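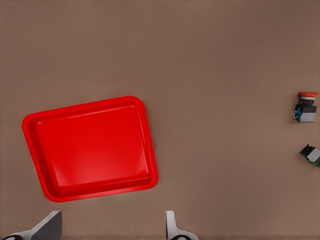

Hurovcombe Parish Council
Minutes of the Allotments and Open Spaces meeting, September

The meeting opened at 7.30 pm. The minutes of the previous meeting were approved and signed.

1. Water supply, Neves Lane
The Clerk reported a metered use of 816 cubic metres for the season. The standpipe by the lower gate continues to drip. Resolved: that Bumen Plumbing be asked to replace the tap at a cost not exceeding £400.

2. Waiting list
There are 30 names on the list. Members agreed that half plots should be offered first when a tenancy ends. One member asked that their vote against be recorded.

3. Usedard footpath
The hedge remains overgrown beyond the stile. The Clerk is to write again to the landowner.

4. Boundary fence
A sum of £2,000 was set aside. Two further quotations are awaited.

5. Correspondence
A letter concerning bonfires was noted.

The meeting closed at 8.50 pm.

Share 2
Comments 0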